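Tracking notes for the hand-held grippers, August

The Lokoleck grippers are on their second set of marker cubes. The first set had a matte label stuck over a printed core, and the corners lifted after a few sessions. A lifted corner shifts the detected edge, and the pose solver reports the shift as rotation. The new cubes are one printed part with the patterns glued flush into each face.

Detection runs on a wide overhead view, worn on the head. I keep the exposure short and accept the noise. Blur costs more than noise does when the hands move fast. Over a test run of 800 images, both cubes were found in 756. Most of the misses came in 4 short bursts, with one cube turned so that a single face was visible at a steep angle. 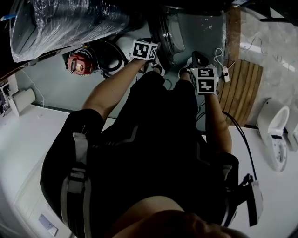
Single-face poses are the remaining problem. With one square in view there are two plausible solutions, and the solver flips between them. With two faces the ambiguity mostly goes away. I added a check in Endeden (my logging script) that rejects any pose more than 18 degrees from the previous one. It is crude, and a real fast wrist turn trips it, but the log marks rejected samples so they can be put back by hand.

Lens calibration matters more than I expected near the borders, where straight edges bow badly. I redid it with the board pushed right out to the corners and the reprojection error there dropped by roughly half.

Still to do: strain relief where the cable leaves the handle, and a stiffer joint between handle and cube. The current one flexes under a firm grip.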